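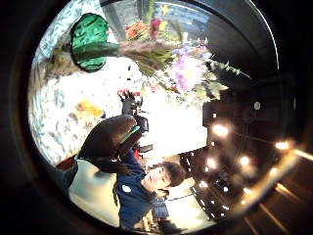
Before you start on the flowers

I get asked a lot how to do a big, full arrangement in a tall vase without it flopping over or looking like a hedge. I've been doing them for years now, mostly for friends' parties and the odd shop window, and I still get it wrong if I rush. So this is my slow version, best done with a cup of tea and the radio on.

Clear your table first, properly clear, and wipe it down. I learned this from Folasade Adeleke, who taught my evening class in Boonchu, and I've never regretted it. Stems go everywhere, and you don't want to be hunting for your snips under a pile of leaves!

What you'll need

A tall vase, plain if you can get one
Sharp snips (mine are Prollden, ancient, still lovely)
A ball of chicken wire or some sticky tape
Plenty of greenery
One main colour of bloom and a couple of small fillers
A bucket of cool water

I bought everything for my last one at the Flemska market for £94, which made me wince a bit, but it did fill two vases. You can spend far less if your garden's behaving itself.

Step 1: Give everything a drink

Strip off any leaves that would sit below the water line, take a slanting slice off each stem and stand the lot in the bucket. A couple of hours is good, overnight is better. I do mine at bedtime and forget about them.

Step 2: Sort out the vase

Scrunch the wire into a loose ball and push it into the neck, or tape a grid across the top if the neck is wide. Fill it with water to two thirds. Do this where the vase is going to live – a full one is horribly heavy and will slop down your front.

Step 3: Leaves first

Put your greenery in all the way round, letting a few bits hang over the rim. It'll look scruffy. Keep going.
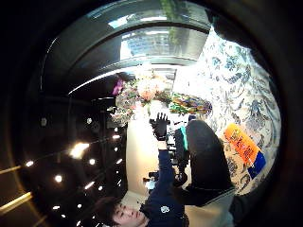 Page last changed: February, 4.20 pm

Step 4: Add the main blooms

I'm very fond of pale peach and pink together, with small white and red flowers tucked between them, and a cream vase suits those colours down to the ground. Start with the biggest heads, low and near the middle, then work outwards. Turn the vase as you go, or you'll end up with a beautiful front and a bald back (ask me how I know).

Step 5: One patch of something loud

A little clump of magenta or purple on one side wakes the whole thing up. Keep it in one spot, as dotting it about looks like sprinkles.

Step 6: If you're making a second one

Go for a different mood. Green, orange, yellow and purple packed in tightly is cheerful next to something softer, and I like to tip it slightly away from its neighbour so they don't get tangled. Patterned fabric nearby is fine too. Blue and white floral goes with nearly everything, I think, though my sister disagrees.

Keeping it going

Top up the water every day and change it every other day. Pull out anything that's gone brown, and snip the stems again if they start to droop. Next time I'll write up the little table posies I did for the Posolley supper, as those use up all the short bits.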